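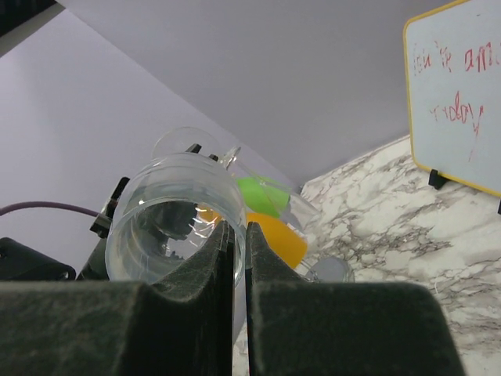 Clear glass tumbler. Glassware is covered under Kitchen.

Print this page | E-mail this page

Nidel House, Hestau: Between-Guests Safety Check
Checked 2nd September by Laryea Cottages

The house dates from 1772 and sleeps six. The check is done with the house vacant and the water and power on. Each item is marked OK, FIX or WATCH. A FIX item has to be closed before the next key handover. A WATCH item goes to the top of the next list.

ENTRANCE AND STAIRS

Front step, loose stone: OK. Reset in July, no movement when stood on.
Porch light and sensor: OK.
Key safe: OK. Code changed.
Stair handrail, both brackets: FIX. Lower bracket turns by hand. The screw hole in the old plaster is worn out. Needs a longer screw into the stud.
Stair carpet: WATCH. Edge lifting on the third tread from the top. Tacked down for now.
Low beam at the landing: OK. Padding and white strip in place.

ALARMS AND FIRE

Smoke alarm, hall: OK. Sounded on test.
Smoke alarm, landing: OK. Sounded on test.
Heat alarm, kitchen: OK. Sounded on test.
Carbon monoxide alarm, sitting room: FIX. Sounds, but the replace-by date on the back has passed. A new one is on order.
Fire blanket: OK. On its hook beside the kitchen door and clear of the coat pegs.
Extinguisher: OK. Needle in the green, pin and tag present.
Back door opens from inside without a key: OK.
Fireplace guard: WATCH. One foot bent. Still stands square.

KITCHEN

Range burners, all light and shut off: OK.
Oven door seal: OK.
Gas hose: OK. Soap test, no bubbles.
Outlets near the sink: OK. Both trip on the test button.
Kettle cord: FIX. Outer cover split near the plug. Kettle removed, not to be taped and put back.
Drinking glasses: OK after clearing out. Run a dry cloth around each rim and hold the base up to the window. Chipped ones came out of the cupboard and were wrapped in newspaper before going in the trash. Cracks near the base are easy to miss if the glass is still cloudy from the dishwasher, so wipe first.
Knives: OK. Block full, none in the drawer with the spoons.
Step stool: OK. Rubber feet all present.
Fridge temperature: OK.
Cleaning products: FIX. Drain cleaner had been left under the sink. Moved to the locked cupboard. The catch on that cupboard is stiff and wants oil.

BATHROOM AND HOT WATER

Hot tap, tub: WATCH. Runs hotter than we like. The Kumevon heater was turned down a notch, to be read again next time.
Shower mat: OK. Suction cups all grip.
Grab bar: OK. Full weight put on it.
Shower head: OK. Taken off and descaled. All taps run for 2 minutes before use.
Window restrictor: OK.

BEDROOMS

Bunk ladder: OK. Bolts tightened by hand and then with the wrench.
Bunk guard rail: OK.
Blind cords: OK. Cleats fitted, cords wound up.
Space heater, back bedroom: OK. 1000 watts, tip switch cuts out. The sign about not drying clothes on it had gone missing and was replaced.
Lamp, front bedroom: OK. New bulb.

OUTSIDE

Patio slabs: WATCH. Moss starting on the shaded side. Brush before the wet weather.
Garden gate latch: OK.
Well cover: OK. Padlock on, hinges sound.
Shed: OK. Locked, mower fuel in the metal can on the floor.
House number visible from the road: OK. It reads 77. Trim the hedge again in a month.

STILL OPEN

Handrail bracket, carbon monoxide alarm, kettle, cupboard catch. Handrail comes first. The house stays off the calendar until the rail and alarm are done.

Print this page | E-mail this page

Comments (4)

Guest comment
We have a similar place and use a cotton ball on the glass rims. It snags on chips you can't feel through a dish towel.

Guest comment
For the handrail, a longer screw is fine if there is really a stud there. In a house that age I would drill a small test hole first. Ours was lath and nothing behind it.

Guest comment
Do you test the alarms with the button only? I was told the button checks the horn and battery but not whether smoke gets in. We use the spray once a year.

Laryea Cottages replied
Button at every changeover, spray once a year with the chimney sweep's visit. We will add a line for it. Thanks for the note on the stud, we will drill first.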